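Sunday sauce on the wrong day, and other summer habits

23 July 2023

My grandmother made her tomato sauce on the hottest day of the year, every year, and I used to think it was stubbornness. I'm making it myself this week with all the windows open and a fan on the counter, and I have some sympathy for her now. The tomatoes come ripe when they come ripe. Mine all went at once while we were away at the lake, so I came home to two full baskets from my neighbor Lachlan Ruawai, who had been picking them for me and, I suspect, eating a fair few over the sink (which is what I told him to do, so no complaints).

I meant to write this post last summer and then lost the notebook with her amounts in it. It was in the piano bench the whole time, under the sheet music.
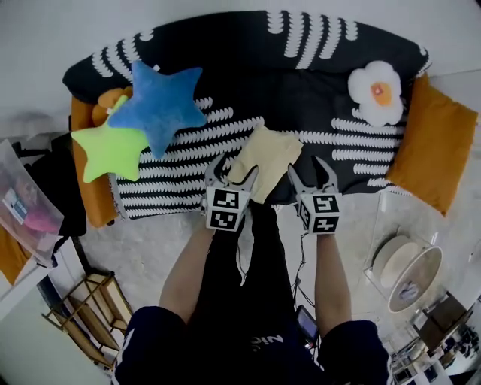 Her recipe starts with "enough tomatoes," underlined twice, and I have spent years trying to work out how many that is. For my big pot it's 14 pounds, which cooks down to 6 quart jars with a little left over for supper. She never peeled them. She cut them in half, pushed them around in the pot with an onion and a fistful of salt, and put the whole lot through a hand-cranked food mill when they'd gone soft. I have her mill, and the handle still squeaks in the same spot on every turn – my mother can hear it over the phone and knows exactly what I'm up to.

The one thing I've changed is the oven. After milling I pour everything into two roasting pans and let it thicken at a low heat, with a stir whenever I walk by. It saves the standing, and it saves the stove from looking like something terrible happened on it. My aunt does not approve. She also puts sugar in hers, so we have agreed to leave each other alone on the subject.
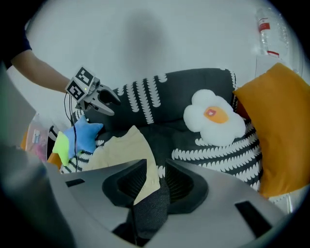
What to do with the odds and ends

The skins and seeds left in the mill go on a baking sheet until they're dry and crackly, and then into the grinder with some salt. It makes a dark red powder that's wonderful on popcorn and on eggs. I gave some to my brother last December in a baby food jar with a ribbon on it and he called in January wanting more, so that's one birthday taken care of.

The leftover sauce that won't fill a jar gets eaten the same night on whatever pasta is in the cupboard, with a lot of butter. We had it on the back steps this time, bowls in our laps, and stayed out until the mosquitoes found us.

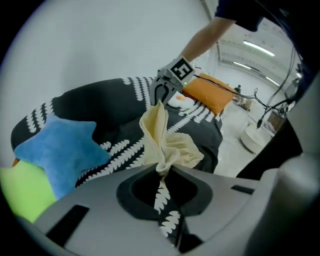 For next year

Fewer cherry tomatoes, more of the long plum ones. New lids before July, when the hardware store always seems to run out. And I want to copy the notebook out properly, splatters and all, so my niece can have one – she's been asking, and she already does the cranking when she visits.

If your family has a version of this, I'd love to hear how you do it, even if there's sugar in it.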